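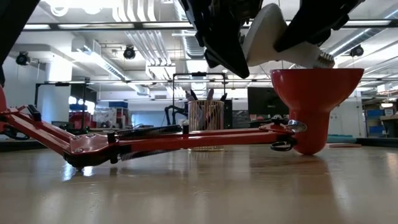 Two black fingers, one bulb: the desk lamp task on the Tevar bench.

Tevar 6 is out to all the benches as of July, and we are so happy with this one! The big change is in the grasp planner. It used to pick a grip on the bulb and stick with it, even when the screw base ended up pointing the wrong way for the socket. Now it plans the grip and the insertion together, so the wrist has room left to turn once the threads meet.

Perception got some love too. Stemik, our pose tracker, was retrained with 862 new views of shiny and white objects (bulbs were the worst of them -- all glare and no edges). The replay tool now scrubs through force and joint data side by side, and it opens a log of some 600 steps without choking.

Next up is the elbow joint, where the springs keep confusing the collision model. If you have odd lamp logs, please drop them in the Bakska folder!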